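Print this page | E-mail this to a friend

Counter tips from a small kitchen

My counter is white with gray veins, and for the first year I lived with it I kept pushing things back against the tile and calling that tidy. Then my friend Špela Ionescu came by one September evening, tried to slice a loaf of bread and had to ask where she was supposed to put it. Fair point! So I moved everything around, and I've mostly kept it that way.

I started with the middle. The cutting board goes there and it stays there, with all the stuff that plugs in over to the left. The toaster oven and the two-slot toaster sit one below the other with the kettle in the corner, so the crumbs land in one area and I only have one patch to wipe.

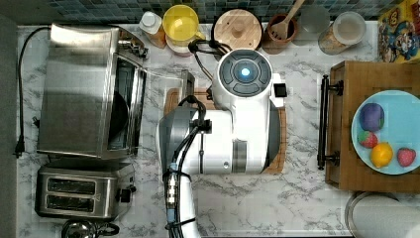 Cords were my next headache. I run the oven's cord down the left edge of the counter and pull the plug when I'm done (my mother's rule, and I've kept it). If yours is too long, a bread bag tie holds the extra just fine.

Now, boards. I oil mine when they start to look thirsty — plain food-grade mineral oil, rubbed along the grain with an old T-shirt and left overnight. Wipe off whatever hasn't soaked in by morning. For onion smell, use coarse salt and half a lemon, then rinse and stand the board on its edge so air gets to both sides. Please don't put it in the dishwasher. I split a lovely one that way and I'm still a little sore over it.

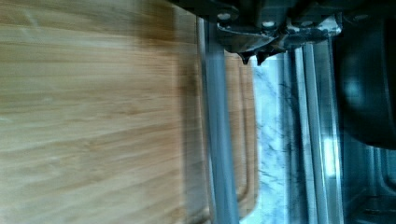
If a board slides when you chop, lay a damp dish towel under it. Percy Betancur wrote in to say he uses a square of rubber shelf liner, and I've tried it and like it even better.

One more thing about toaster ovens. Check how far the door comes out when it's open before you decide where the board goes! I like mine close, so hot toast has a short trip, but I clear the food off that end first. For baked-on splatters on the glass, make a paste of baking soda and water, smear it on once the oven is cool, leave it while you have your coffee, and wipe with a wet cloth.

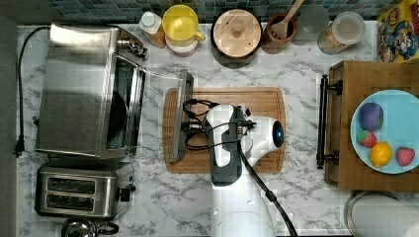 Toaster oven with its door open at the left end of the cutting board.

The back row is for things I grab daily: a mug, a glass, the crock of spoons, a jar with a good lid. Cereal goes at the far right, where the kids can reach it without coming past the toaster.

Print this page | E-mail this to a friend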